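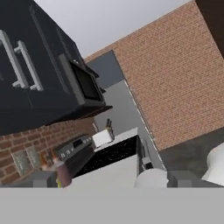
*Figure 4. Kitchen layout as rendered by the wrist camera, tilted start pose, fingers open.*

## 4. Setting up the tilted-start trials

By now you should have the Vutumico simulator running and the kitchen layouts unpacked, and if you worked through Section 3 with a cup of tea beside you, you will also have met the arm and learned how to send it home. This section takes you through the tilted-start trials, the part of the method that Diane Beaudoin and Gaétan Gill worked on for most of the winter at Vasville, and the part we get the most letters about.

The idea is a simple one. A policy trained only on level wrist views tends to lean on the room being upright. It learns that cupboards are up and the worktop is down, and it gets into a muddle when the wrist rolls over on its way to something. We therefore begin a share of the training runs with the wrist already rolled, so that the long lines of the room (cupboard handles, the front of the cooker, the mortar in the brickwork) run across the view at a slant. In Figure 4 even the microwave is leaning, and that is quite all right.

### 4.1 Before you begin

- Finish the camera check in Section 3.
- Have the Dai policy files in your working folder. The December set will load, but it doesn't hold the roll settings, and you will only have to come back and do this again.
- Leave yourself a free afternoon for the first batch. Later ones are much less fuss.

### 4.2 Setting the start pose

1. Open the layout list and pick a kitchen. Any of the 62 layouts will do for training, apart from the 8 marked "held back", which are there for testing.
2. Send the arm home and wait for the joint readings to settle.
3. In the **Start pose** panel, tick **Roll the wrist** and leave the range on its usual setting for now. It is tempting to turn it right up (we all did!), but please get one good batch behind you first.
4. Press **Preview**. You should get a wrist view with the room on a clear slant and the gripper still lying square along the bottom, because the camera turns with the hand.
5. Look for both fingers at the lower left and lower right of the preview, with the flat band of the gripper body beneath them. If either finger is missing, go back to the camera check.
6. Make sure some of the worktop or cooktop is in view. A start pose that shows only wall and ceiling gives the policy very little to go on.
7. Press **Keep pose**, and give it a name you will still understand next week.

> **Note.** Things close to the camera will often be cropped, like the white curved shape at the right of Figure 4. Leave them where they are. Aaliyah Beaudoin tried clearing every cropped object out of the layouts, and the policy that came out of it was noticeably clumsier near the edges of its view.

### 4.3 Running a batch

1. Set the number of runs to 700. Smaller batches do work, but the scores wander about so much from one to the next that it is hard to tell what you are looking at.
2. Choose **Mixed** under **Start type**. Level and tilted starts are then shuffled together, and you needn't sort them by hand.
3. Tick **Save first view**. It takes a little more disc space, and you will be very glad of it when a run goes wrong and you want to know where it set off from.
4. Press **Run**, and keep the preview window closed while it works.

> **Caution.** Don't change the camera's field of view part way through a batch. The simulator will let you, and it won't complain, but the saved views will no longer match the settings in the log and the whole batch has to be thrown away.

> **Caution.** The roll range is for simulated arms. If you are going on to a real arm, read the joint limits in Section 8 before you copy any start pose across.

### 4.4 Reading the scores

Open the score sheet and compare the **Level** and **Tilted** columns. In our own runs the tilted column began well behind and then crept up over the first few batches, while the level column hardly moved. Colleen Paquette, who looks after the test sheets, likes to see the two columns drawn on the same chart, and I have come round to her way of doing it.

If the tilted column stays flat, try these in order:

- Check that **Mixed** is still chosen. Loading an older policy sets it back to **Level**.
- Open a handful of saved first views and see whether the room is slanted in them.
- Narrow the roll range, run another batch, then widen it again a little at a time.

If none of that helps, send the log and the saved first views to Ginette Hiebert on the Bustirside help desk, along with the name of your start pose. Please send the log as it comes, without tidying it up.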